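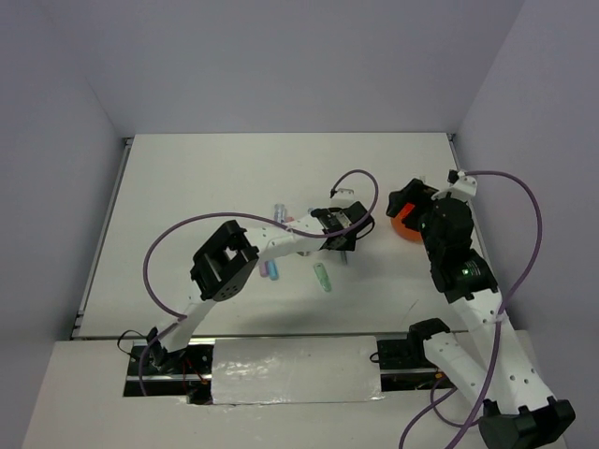 Sevim Kırmızıgül likes a plain table. I'd asked her about color over coffee in Drarnham, expecting paint charts, and she laughed at me!

"White top, gray walls with a bit of lavender in them, finished," she said. "I don't hang anything up. You look at the work, so why give your eyes somewhere else to go?"

She fits out small work booths under the name Nel, and she's done 57 of them (the first was for her brother, who still complains about the corners). I wondered if all that bare wall ever gets dull.

"For you, maybe. I could look at it all day – well, until lunch."

Her one weakness is cable. She orders it in purple whenever she can, 300 feet at a time, and she won't tie it down too tight.

"Let it have a big loop. People pull it flat to be neat, then they call me in July and it's come out of the plug."

Did she ever try black?

"For 2 weeks. I kept losing it."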